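ロボットにも きまりがある! 家のロボットと なかよく安全にくらす話

こんにちは。「しらべ隊かわら版」です。今月はロボットの「きまり」の号。しめきり前で大いそぎで書いてます。字がまちがってたら、そっと教えてね。

さて、ロボットときいて何を思いうかべる? 空をとぶやつ? 変身するやつ? 今日の主役はもっと地味。コップをかたづける。おさらをならべる。おぼんをはこぶ。そういう、家の中の仕事をするロボットです。

地味だけど、むずかしい。そして、きまりがいっぱい。

編集部がおじゃましたのは、サルーブベリ(Saruvberg)という研究所。家の手伝いロボットを練習させているところです。お話をしてくれたのは、安全係のケンザ・ゴネイムさんと、ロボットに動きを教える係のエラスト・ニャンダさん。二人ともすごく早口。メモがおいつかない。

● そもそも、だれがきまりを作るの?

世界には、国をこえて「こういうふうに作ろうね」と相談するグループがあります。そこで決まったやくそくを「規格(きかく)」といいます。ネジの太さにも規格がある。電池の大きさにもある。だから単三の電池は、どのお店で買ってもリモコンに入るよね。あれが規格の力。

ロボットにも規格があります。工場のロボット用。人の世話をするロボット用。ほかにもいろいろ。書いてあるのは、たとえばこんなこと。

・作る前に「どんなあぶないことがおきそうか」を考える
・あぶないことを、できるだけへらす
・へらしきれなかった分は、使う人にちゃんと知らせる

この「あぶないことを先に考える」のを、リスクアセスメントといいます。長い名前。おぼえなくてもいいです。「あぶないさがし」で十分。

規格と法律はちがうもの? とよく聞かれます。法律は国がきめて、守らないとしかられる。規格は、もともとはみんなのやくそく。でも法律のほうが「この規格のとおりにしなさい」と言うこともあって、そうなると守らないといけない。ちょっとややこしい。国によってもちがいます。

それともうひとつ、その場所だけのきまり。研究所のきまり、工場のきまり、家のきまり。学校でいうと「ろうかは走らない」みたいなやつ。今日の話は、ほとんどこれです。

● きまりその1 止めるボタンは、いちばんえらい

ロボットの近くには、赤くて大きなボタンがあることが多い。非常停止ボタン。ひじょうていし。おすと止まる。

ゴネイムさん「まよったら、おす。おした人をおこらない。うちではこれが最初のきまりです」

おこらないって、だいじなんだって。おこられると思うと、次のときに手が止まっちゃうから。子どもの見学者がおしたこともあるそうです。なにもあぶなくなかったのに。それでもゴネイムさんは「はい、ありがとう」と言ったとのこと。かっこいい。

ボタンは、手がとどくところに置く。前に物を置かない。ランドセルもだめ。上着をかけるのもだめ。

止まったあともきまりがあります。ボタンをもとにもどしただけで、ロボットがいきなり動きだしちゃいけない。もどす。まわりを見る。それから、あらためて「動け」の合図。二だんがまえ。

だって、ボタンをもどした人の手が、ロボットのすぐ横にあるかもしれないでしょ?

● きまりその2 ゆっくり、よわく

ロボットは本当はもっと速く動けます。でも人の近くでは、ゆっくり。

サルーブベリでは、手の先の速さに上限があって、人が同じ部屋にいるときは1秒に36センチまで。これは研究所が自分できめた数字です。どこでもこの数字、というわけじゃないよ。自分の手で、1秒に36センチ、やってみて。ものさしを横に置いて、いーち、で36センチ。けっこうのんびりでしょう。

力も同じ。強くおせるけど、おさない。なにかにぶつかったら、そこでやめる。おしつづけない。

コップみたいなわれる物だと、つかむ力も気をつけます。強すぎるとわれるかもしれない。弱すぎるとおちる。ちょうどいいところをさがすのが、ニャンダさんの仕事。

ニャンダさん「みんなも、なまたまごを持つときは、ギュッとしないよね。でも指先でそーっとすぎても、つるっといく。あの感じを数字にするんだよ」

数字に! たまごの感じを!

● きまりその3 はじめる前に、台の上を見る

さあ、ここが今日いちばん聞きたかったところ。

キッチンの練習では、ロボットを動かす前に、かならず人が台の上をしらべます。目で見る。指でもさわる。チェック表があって、ひとつずつ読みあげます。声に出すのがきまり。心の中で読むのは、読んだことにならないらしい。きびしい。

表に書いてあったことを、少しうつさせてもらいました。

・台のふちから、はみ出しそうな物はないか
・われる物は、どれとどれか
・とがった物、細長い物がまぎれていないか
・台はぬれていないか
・つるつるで光る物はないか
・使う人のそでやひもが、ぶらさがっていないか

なんで光る物? と思って聞いてみたら、ロボットのカメラは、光のてりかえしがにがてなことがあるんだって。ピカッと光ったところを「白い物がある」とまちがえたり、物の形がわからなくなったり。みがいた石の台なんかは、まわりの物がうっすらうつる。人なら「うつってるだけ」とすぐわかる。ロボットには、本物とうつったもののちがいが、むずかしい。

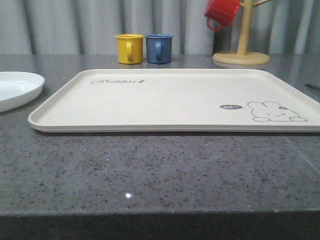
だからチェックのときは、人の目の高さだけで見ない。しゃがんで、カメラの高さからも見る。台の上の黄色いマグと青いマグは、人にはかんたんに二つに見えるけど、カメラの場所によってはかさなって一つに見えることもあるから。取っ手がどっちをむいているかも、だいじ。こっちをむいていれば、つかむ手がかりになる。うしろにかくれたら、ロボットは「取っ手がないコップ」だと思うかもしれない。

マグをかける木のスタンドも、意外と手ごわい相手です。枝がななめに出ているでしょ。枝にかけたマグはかたむく。かたむいたマグは、まっすぐ立ったマグとは、つかみかたがちがう。取っ手を枝からぬくときは、枝の向きにそって動かす。横にぐいっと引っぱると、スタンドごとたおれるかも。

それから、おぼん。うさぎの絵があって「Hi~」なんて言っているおぼん、かわいいよね。人はかわいいなーと思っておわり。でもロボットのプログラムによっては、絵を「物」だと思ってしまうことがあります。うさぎをつかもうとして、手がおぼんにコツン。だから練習では、もようのないおぼんと、絵のあるおぼんの両方を使うといい、とニャンダさん。もようのない物ばっかりで練習したロボットは、ほかの家に行ってこまるんだそうです。世の中の家には、絵のついた物がいっぱいあるもんね。

字もそう。おぼんに「Rabbit」と書いてあっても、おぼんはおぼん。うさぎではない。あたりまえ? そのあたりまえを、ひとつずつ教えるんです。たいへん。

● きまりその4 はんいをきめる

ロボットの手がとどくところには、線を引きます。床にテープ。目立つ色で。テープの中には、動いているあいだ、人は入らない。

「ちょっとだけ」もなし。「落ちた物をひろうだけ」もなし。ひろいたいなら、先に止める。

家だと、床にテープをはるのはいやだって人もいるよね。そういうときのために、人が近づいたら自分でおそくなるロボットや、止まるロボットもあります。センサーという、機械の目や耳みたいな部品で見はっている。でもセンサーもよごれたり、こわれたりする。だからセンサーがあっても、ボタンはなくさない。ひとつがだめでも、もうひとつ。これは規格の考えかたにも出てくるそうです。

ここで編集部からしつもん。「ねこが入ってきたら?」

ゴネイムさん「いい質問! ねこはテープの意味を知りません。だから、ねこのいる部屋では、ドアをしめてから始めます」

ふつうの答えだった。でも、そういうふつうのことを紙に書いておくのが、きまり作りなんだって。

● きまりその5 教えたことを、ノートにのこす

ロボットは、どうやってコップのかたづけをおぼえると思う?

やりかたはいくつかあって、サルーブベリでは、人がロボットの手をあやつって、お手本を見せます。何回も。何回も何回も。マグをスタンドにかける練習だけで321回やったそうです。うでがパンパンになりそう。

そのお手本をぜんぶ記録します。いつ、だれが、どの部屋で。うまくいったか、しっぱいしたか。

しっぱいも消しません。ここ、テストに出ます(出ません)。

しっぱいした回も「しっぱい」と書いてのこしておく。どんなときにしっぱいするかがわかれば、次にふせげるから。落としたのに「うまくいった」と書いたら、ロボットはそれをまねする。落とすのが正解だと思っちゃう。こわい!

人のひみつを守るきまりもあります。カメラでとるから、いろんなものがうつる。手紙とか、家族の写真とか、名前の書いてある薬のふくろとか。そういうのは、とる前にかたづける。うつってしまったら消す。家でとるときは、その家の人に「いいですか」と先に聞く。いっしょに住んでいる人、みんなに。子どもにも聞くんだよ。

「子どもがいやって言ったら?」

ニャンダさん「その部屋では、とらない。それだけ」

● きまりその6 だれがせきにんを持つか

ロボットがおさらをわったら、だれのせい?

ロボット? ううん、ロボットはあやまれないし、べんしょうもできない。考えるのは人間のほう。作った人。売った人。使った人。説明書に「ぬれた台では使わないで」と書いてあったのに使ったのかもしれない。書いてなかったのかもしれない。場合によって、ぜんぜんちがいます。

ジルナンポート(Girnanport)という町の工場で働くスバラオ・ヴァルマさんにも、メールで話を聞きました。ヴァルマさんの工場では、ロボットごとに「担当者」の名札がついています。ロボットの名札じゃないよ、人間の名前。こまったらこの人に聞く、という名札。担当者が休みの日は、名札をさしかえる。さしかえをわすれたら、その日ロボットは動かさない。

ヴァルマさんの工場の手引き書は、なんと586ページ。見せてもらったら(画面でだけど)、「そうじのしかた」だけで長い長い章がありました。そうじのときは電気を切る。切ったスイッチにカギをかける。カギは、そうじをする人が自分で持つ。ほかの人が知らずにスイッチを入れないように。これは「ロックアウト」というやりかたで、世界のいろんな工場で使われています。

家でもちょっとまねできるよね。そうじロボットのブラシにからまった毛をとるとき。まず電源を切ってから。うちの人といっしょに。

● ロボットの「できません」もだいじ

いいロボットって、なんでもできるロボット? ニャンダさんの考えは少しちがいました。

わからないときに「わかりません」と止まれるのが、いいロボット。知らない形の物があった。カメラがよく見えない。つかんだはずなのに、手の中に感じがない。そういうとき、えいやっと動かないで、止まって人をよぶ。

でもね、よびすぎるのもこまる。1分に何回もよばれたら、自分でやったほうが早いもん。それで人がめんどうになって、よく見ないで「はい、はい、つづけて」とおすようになる。これがいちばんあぶない、とゴネイムさん。だから、どんなときによぶかを、これもまた、きまりにする。

きまりだらけだ。

● やってみよう! 「うちのロボットきまり表」

ロボットがいなくてもできます。二人か三人でやるのがおすすめ。

用意するもの。紙、えんぴつ、おぼん、プラスチックのコップをいくつか(われるのはだめだよ)。

1 ひとりがロボット役、ひとりが命令役。のこった人は安全係。
2 コップとおぼんをテーブルに置く。
3 安全係は、始める前にテーブルを見て、気づいたことを声に出す。
4 命令役は、ことばだけでロボットを動かす。「右手を前に」「指をとじて」。ロボット役は、言われたことしかしない! 気をきかせない!
5 安全係は、あぶないと思ったら「ストップ」。ストップと言われたら、ぜったい止まる。
6 おわったら、こまったことを紙に書く。それが、きみたちのきまりのもと。

編集部でもやってみました。命令役が「コップをとって」と言ったら、ロボット役が「どのコップですか」。「手前の」「だれから見て手前ですか」。ここで5分。ぜんぜん進まない。けっきょく「手前とは、命令役に近いほうのこと」というきまりができました。ことばの意味をそろえるのも、規格のだいじな仕事です。本物の規格にも、はじめのほうに「ことばの説明」のページがあるよ。

もうひとつこまったのが、ストップのあと。ロボット役がコップを持ったまま止まったら、うでがぷるぷるしてきて、コップがぽろり。止まるときに、持っている物をどうするか。はなす? 持ったまま? 本物のロボットでも、これはよく話しあわれるところです。電気が切れても、つかんだ物をはなさない手もある。でも、人の指をはさんでいたら、はなしてほしいよね。はさまれたときに、人が手でひらけるようにしておく、というやりかたもあります。

● おたよりコーナー

前の号で「ロボットのしつもん」をぼしゅうしました。いくつかこたえます。

しつもん「ロボットは、きまりをやぶりたくならないの?」
ロボットには、やぶりたい気もちはありません。でもプログラムのまちがいや、こしょうで、きまりとちがう動きをすることはある。だから人が見はるし、てんけんもする。

しつもん「アシモフの三原則は、本当のきまりですか?」
あれは小説の中のきまり。SF作家のアイザック・アシモフが書きました。おもしろいから読んでみて。本物の規格は、もっとこまかくて、もっと地味。「カバーのすきまは指が入らない広さに」とか、そういう話がずっとつづきます。

しつもん「大人になったら、きまりを作る人になれますか?」
なれます。ヴァルマさんは、さいしょはネジをしめる係だったそう。ゴネイムさんは学校で心理学を勉強していた。人がどんなときにうっかりするか、という勉強。ロボットの会社で、すごく役にたっているとのこと。

しつもん「ロボットに、ありがとうって言ったほうがいい?」
きまりはないです。編集部は言う派。ニャンダさんは言わない派。ゴネイムさんは「お手本を見せた人に言って」派でした。

● ことばのメモ

規格(きかく) みんなでそろえるための、やくそく。
非常停止(ひじょうていし) あぶないときに、すぐ止めること。
センサー 光や力や近さを感じとる部品。
リスクアセスメント あぶないさがし。さがしたあと、どうやってへらすかも考えるよ。
ロックアウト スイッチを切って、カギをかけて、かってに動かないようにすること。
お手本データ 人が見せた動きをを記録したもの。

来月の号は「エレベーターはなぜ とびらにはさまらないの?」です。しつもんは、かわら版ポストへ。「うちのロボットきまり表」ができた人は、うつしを入れてくれたら、次の号にのせるかも。名前をのせたくない人は、すみっこに「名なし」と書いてください。

しらべ隊かわら版 編集部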